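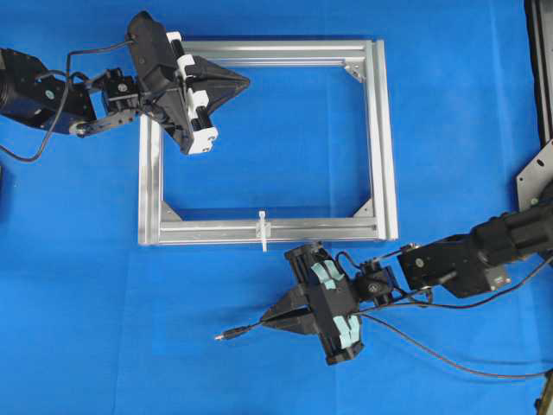 Two-arm bench build, cable clipping onto extrusion

tenwood_garage
Posted September 2024
Finally got both arms working on the same part! The job is pushing little plastic cable clips onto a T-slot frame while the other arm steadies a corner. Different fingers on each side, teal pads on the right one, and I love how the soft pads grab (my old hard ones just skated off). Last night's run was 6 clips in a row before one popped out sideways.

Ganetti
Very cool! I'd lose the cloth though. A frame that light is going to creep every time you press down. Screw a stop block to the bench.

tenwood_garage
It creeps a little, yeah. But the blue makes the bars so easy for the vision code to pick out, I'd hate to give it up.

dosero910
Disagree with Ganetti. You've got a second arm, let it be the stop block! Fixtures are how I ended up with a drawer full of fixtures. I would tie up those cables by the lower gripper before one snags.

Ganetti
An arm on hobby servos is a spring. Log the corner position over a long run and see.

Ching-wen Huang
I did log mine, back in March. It drifted more as the servos warmed up, so I'm with Ganetti on this one. Rubber shelf liner under the cloth helped a lot, and you get to keep your blue.

tenwood_garage
Shelf liner, love it. Trying that tonight, will post the log.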